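Writing the Rules for the Bench

January 2022
By Darius Luik

Print this article | E-mail this article

Kristaps Kļaviņa has a binder on his desk at Tostlow with 47 pages in it. It used to be thicker. He is in charge of bench safety for the company's small-arm work, and he spent most of last year cutting the binder down.

"People were handed the old version on their first day and signed the last page," he says. "I asked a few of them what was in it. They remembered the part about shoes."

The new version starts with eight rules that fit on a single sheet. The rest is reference material. I asked him which of the eight caused the most argument.

"Standing position. Everybody agrees you stay out of reach of the arms when they're under power. Then you ask where that is, and you get different answers. One person says a step back. Another says it's fine to lean on the table as long as the program is slow. So we stopped using words like 'clear' and 'close.' We measured it. The line is 700 millimeters past full reach, and if you need to be inside it, you hold the stop button and you tell the other person you're going in."

The other person matters. Tostlow no longer allows one employee to run two arms alone while also resetting objects by hand. Kļaviņa says the change came after a review in July by Rustad, an outside firm that looks at shop procedures. The reviewers found that most rule breaks came during resets, when somebody reached in to turn a part around.

"It's a two-second job, so you don't stop the arm for it. That was the habit. I had it too."

Tools get a section of their own. Many safety documents for small arms assume the gripper is holding a harmless block, he says, and that the speed and force limits take care of everything else. He doesn't agree.

"A limit on force tells you how hard the arm can push. It tells you nothing about what is in its fingers. If it's a knife, or something with a heated tip, you have a different machine and you need to do the assessment again."

For heated tools the sheet says to treat the tip as hot at all times, whether or not the tool is plugged in. The tip has to point away from where people stand. Nothing soft or likely to melt is supposed to be on that side of the table.

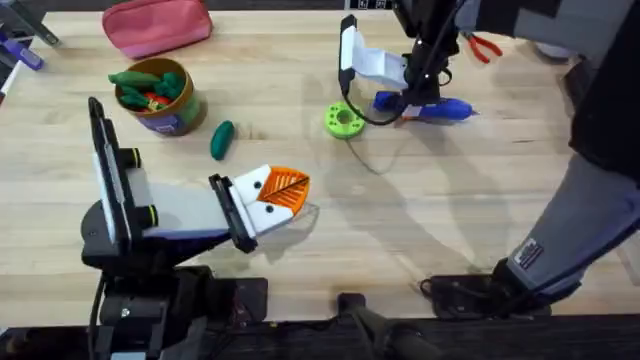

Two arms at the bench, the one on the right holding a blue glue gun. Photo: Darius Luik

Cables are the subject he came back to most often. An arm that passes every test in the morning can snag its own cable in the afternoon if somebody has moved a tie. The rule is to run each joint through its range by hand, power off, and watch the slack. He wants that done at the start of every shift and again after any gripper change.

"Five minutes. I've been told it's too long. Then do fewer gripper changes."

What about clutter? Kļaviņa is less strict here than I expected. An early draft banned anything on the table that wasn't part of the current task. It lasted until a team working on the Trillel project pointed out that sorting through mixed objects was the task.

"They were right, so I rewrote it. Now it says hand tools not in use go to the far side, and nothing goes under a cable. Toys, blocks, bags, I don't mind. I mind pliers in the path of an elbow."

He does not claim the sheet replaces the published standards, and the binder refers to them throughout. The staff who handle compliance still work from the full texts. The sheet is for whoever is standing at the table.

The next revision will cover visitors. At present they get a spoken briefing, and Kļaviņa suspects it changes depending on who gives it. The Kikley site has been trying out a printed card since the fall, and he is waiting to read their notes before he writes anything.

Print this article | E-mail this article

Reader comments

benchtech_r
We do the cable check too but only after gripper changes. Might try start of shift. Does he log it anywhere or is it on trust?

Marlene
Would like to see the one-page sheet if the company is willing to share it.

oldfitter
700 mm past full reach is more than our whole aisle. Fine if you have the floor space.

benchtech_r
@oldfitter same problem here, we turned the tables to face the wall and got most of it back.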